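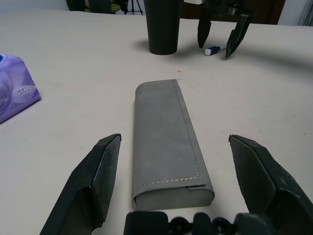 Brallombridge Feeding Log Notes

README, last changed 2/18/20

Hi, and thanks for downloading this. The file you have is a set of notes on feeding newborns in the first weeks at home, typed up from paper diaries that parents in and around Brallombridge kept and then kindly let me copy. I run the Kermani drop-in for new parents (tea, chairs, a scale for the babies, plenty of crying from all ages) and after a while I had a drawer so full of diaries that it wouldn't close. So I started typing.

I'm a mom and a long-time helper at the group. I'm not a doctor or a midwife, so please read everything with that in mind!

What's in it

There is one main table, feeds.csv, with 1507 rows. Each row is one feed. A second, smaller file called diaries.csv has one row per diary, with the few things I know about the family that kept it. That's the lot, 2 files, and you can open both in any spreadsheet program.

The columns in feeds.csv:

diary: a short code for the diary the row came from
day: day of life, where the day of birth is 0
start: time the feed started, 24-hour clock
minutes: how long it went on, if written down
side: left, right, both, or blank for bottles
kind: breast, expressed, formula, or mixed
amount_ml: for bottles only, and often blank
diaper: wet, dirty, both, or blank
note: whatever the parent wrote in the margin

The columns in diaries.csv:

diary: same code as above, so you can match them up
first_baby: yes or no
birth: vaginal or cesarean, blank if they didn't say
weeks: completed weeks of pregnancy at birth
group: whether they came to the Kermani drop-in or the one over at Ilitz

About the blanks

There are lots of blanks, and I left them all alone. A blank in the diaper column doesn't mean a dry diaper, it means no one wrote anything, usually at three in the morning when the pen had rolled under the bed. Please don't count blanks as zeros. I did that myself in the first version and scared myself silly thinking half the babies were dehydrated.

The minutes column is the shakiest one of the bunch. Some parents timed with a phone, some looked at the kitchen clock, and some stopped the count when the baby fell asleep on them and others didn't. You'll see a lot of 15s and 30s. I'd use it to get a general feel for long and short feeds and leave it there.

If a feed ran past midnight, it belongs to the day it started on. Twins have one diary code each, ending in a or b, and their parents have my full admiration.

How the notes were typed

I typed them in the evenings, diary by diary. Then I went back and checked 20 rows from every diary against the paper, and fixed what I found. Where I couldn't read a word in the margin I put a question mark in its place. Spelling is as the parents wrote it, apart from names. Names of babies, parents, midwives, hospitals and one very popular dog are all gone, replaced by [name] or [place]. If you spot one that slipped through, please write to me at the drop-in right away and I'll pull it.

Everyone whose diary is in here signed a sheet saying it could be shared. A couple of parents wanted only the numbers used, so their note column is empty all the way down.

What it's good for

Mostly it's good for showing new parents how messy normal life with a newborn looks! Feeds bunch up in the evening, then there's a long gap, then three in a row. I print a few pages (the Grullska set, diaries G1 and up, is the neatest) and leave them on the table, and people pick them up and laugh and look a bit relieved.

It's also nice for practice if you teach spreadsheets or simple charts. A plot of start time against day of life makes a very pretty mess.

What it's not good for

Please don't use it to decide whether your own baby is eating enough. If your baby is hard to wake for feeds, has far fewer wet diapers than you were told to expect, or you just have a bad feeling, call your midwife, nurse or doctor and don't wait for the next appointment. They would much rather hear from you.

It's not a fair sample of anything either. These are families who came to a drop-in and had the energy to keep a diary, and most of them were breastfeeding at least part of the time. Parents who used only formula from the start are badly underrepresented and I'd love more of their diaries.

Changes

Version 2: blanks kept as blanks, twins split into separate codes, Ilitz diaries added.
Next up: a batch of new diaries in April, and the day column checked again for babies born close to midnight.

Using and sharing

Copy it, print it, chop it up, put it on your wall. I only ask that you keep this README with the files and don't try to work out who the families are. If you make a chart from it, bring a copy by the Kermani drop-in, there's room on the corkboard next to the scale.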